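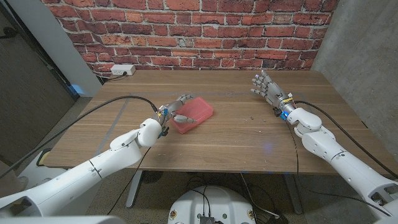

Figure 3. Brick wall meeting a grey concrete wall, with a white pillar and a wall outlet to the left.

4.2 How people talked about the walls they lived with

We had not planned to give walls a section of their own. Our interview guide, which Tineke Dijkstra and I put together over a long winter, asked about noise, heating, light and neighbours, and only near the end did it invite people to say anything they liked about the rooms themselves. It was this last, rather lazy question that filled most of our notebooks. People in all three converted buildings (the former cannery at Skumholm, the Flurside mill and the old Morton printing house) wanted to talk about brick, and they wanted to talk about it at length, often after the recorder had been switched off and the kettle put on.

Of the 432 households that returned the postal survey, 259 said that exposed brick had mattered to them when they chose their unit. That is a larger share than we found for parking or for storage, and larger than Nogueira's earlier study of warehouse conversions would have led us to expect. Nogueira treats bare masonry mainly as a selling point, something that does its work on the day of the viewing and then fades into the background. Our material suggests a longer and more changeable attachment, and I would like to spend a little time on it here before turning to heating costs in section 4.3.

The first thing to say is that residents were quick to sort old surfaces from new ones. Brick was taken to be old, even by those who had been told when they moved in that part of it was laid during the conversion. Concrete was taken to be new, although at Morton a good deal of it is older than the brick beside it. Where the two met at a corner, as they commonly do in these buildings, people spoke of the join as the place where "the real building" stopped. Vanderleia Tavares, who has lived at Morton since the second stage opened, put it very nicely: "I sit facing the bricks. I know the other wall is perfectly good, but I've never once hung a thing on it."

Hanging things turned out to be a subject in itself. Drilling into old brick is forbidden under the by-laws at Skumholm and Flurside, and allowed at Morton with written permission. We had expected complaints about this and we did get a few, mostly to do with shelves and televisions. More often, though, people had made a kind of peace with the rule. Arlindo Evangelista leans his late brother's paintings along the skirting and swaps them over every May, when the light comes round to that side of the flat. Several households told us they would not drill even if they could, and one couple at Flurside had taken over the care of a neighbour's crumbling mortar as well as their own.

Dust was the commonest grievance. Untreated brick sheds, and it sheds most in the dry months when the heating has been running. Residents who had sealed their walls were on the whole happier with the cleaning and less happy with the look, which they called shiny, wet or "like a restaurant." Those who had left them alone swept more and grumbled cheerfully about it. Among the 1,019 written comments we coded, dust came up more than twice as often as draughts — a result that surprised our colleague Hooman Hassanpour, who has spent much of his working life measuring draughts and was rather hoping for them.

Wiring was the other steady theme. Solid walls leave very little room to hide a cable, and the outlets in all three buildings sit wherever the conversion crews could manage to put them. Tenants arranged their furniture accordingly. Desks and tables went where the power was, and beds went in what was left over. A number of people had only noticed this when we asked them to sketch their rooms for us, and were a bit taken aback to find that an electrician had more or less chosen where they ate breakfast.

I should add a word of caution about the survey. We posted 2,000 forms, and the people who sent them back were older and had stayed longer than residents as a whole. Those who disliked their walls may well have moved away before we ever knocked. Cauã Trindade is now tracing former tenants of the Flurside mill, and his early interviews include some blunter opinions than any quoted above, among them a former top-floor tenant who plastered over the lot and was asked to pay for its removal.

With that in mind, we read the attachment to brick as something built up slowly through everyday care, through sweeping, leaning, patching and arranging, and only partly as a matter of taste. It also has a bearing on comfort. Residents who were fond of their walls put up with colder rooms, and the next section looks at how much colder.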